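Herkomance Panel Nights – Frequently Asked Questions

Everything people ask us before they sign up for the control cabinet course at the Kutmont workshop. If your question is missing, write to Tegwen Ruddock at the front desk and she'll get it to the right instructor.

What is Panel Nights?

It's an evening course in laying out, wiring and reading industrial control cabinets. We meet for ten weeks, starting in May, and by the end you will have built a small cabinet of your own from a bare plate. We love this stuff! A well-wired cabinet is a real pleasure to open, and we'd like more people to have that feeling.

Do I need to be an electrician?

No. We get maintenance techs, machine operators, a few hobbyists and the occasional curious parent of an engineering student. You should be able to use a screwdriver and a wire stripper, and you should be fine with basic arithmetic. The course doesn't give you a license, and it doesn't replace one. Work on live equipment at your job still belongs to whoever is qualified to do it.

Will we be working on live panels?

You won't. All student wiring is done with the supply disconnected and locked out, and an instructor checks for dead before anybody puts a hand in. Energized tests are done by Bình Lương or Eifion Landeg, with the class behind the line.

What will I learn to recognize?

More than you'd think, and faster than you'd think. The first evening is all about finding your way from the supply to the loads. You start at the main breaker, follow the conductors down, and work out what each group of devices is there to do. Miniature circuit breakers protect the individual circuits. Residual current devices watch for leakage, and the little test button gives them away from across the room. A surge protector is there for the spikes. Once you can pick those out, a crowded DIN rail starts to look like a sentence you can read, and I still get a kick out of watching that happen to people – usually somewhere in the second hour.
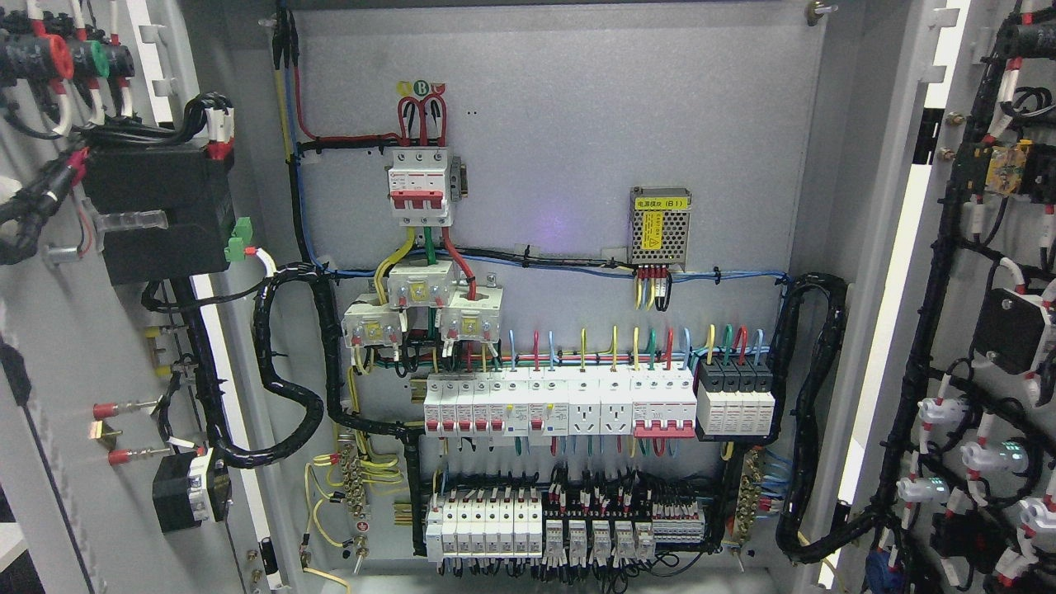
From there we move on to measuring. Current transformers puzzle nearly everyone at first, and then they turn out to be a favorite. The conductor passes through the hole, the transformer gives you a small current in proportion to the big one, and your meter reads that. One phase, one transformer, so a three-phase supply has three of them. Never leave the secondary open with current flowing in the primary. Eifion will say this to you many, many times.

Why are the wires different colors?

So you can tell the phases apart. The training cabinets use yellow, green and red for the three phases, a scheme you'll meet on equipment built to Chinese practice. Cabinets made for other markets use other colors, so read the drawing and the markers before you trust a color. In week three we put several schemes side by side and compare them (bring a notebook, it's a lot).

Are the labels in English?

Some are and some aren't. Si-woo Kong put together a glossary of common panel terms in Chinese, Korean and English, and you get a printed copy. For instance, 电源模块 is a power supply module. You'll pick up the usual ones without trying.

Does neatness matter that much?

Yes, yes, yes! Straight runs, wires tucked into the duct, cable tie mounts where a bundle needs holding. Remember the doors too – anything wired on a door has to bend every time it swings, so leave a proper loop at the hinge.

What does it cost?

The course is $290, with a $153 kit on top if you don't have your own tools. The kit includes strippers, a crimper, ferrules and two insulated screwdrivers, and it's yours to keep. If you want the advanced course in the fall as well, both together are $600 without the kit.

What should I wear?

Closed shoes, long sleeves in a natural fiber, no rings or metal watch bands. Safety glasses are on the rack by the door.

Can I bring a cabinet from work?

Ask Cledwyn Jarman first. He needs the drawings and the outside dimensions, and it has to fit through the side entrance, which is 1100 mm wide.

Page last updated September 2019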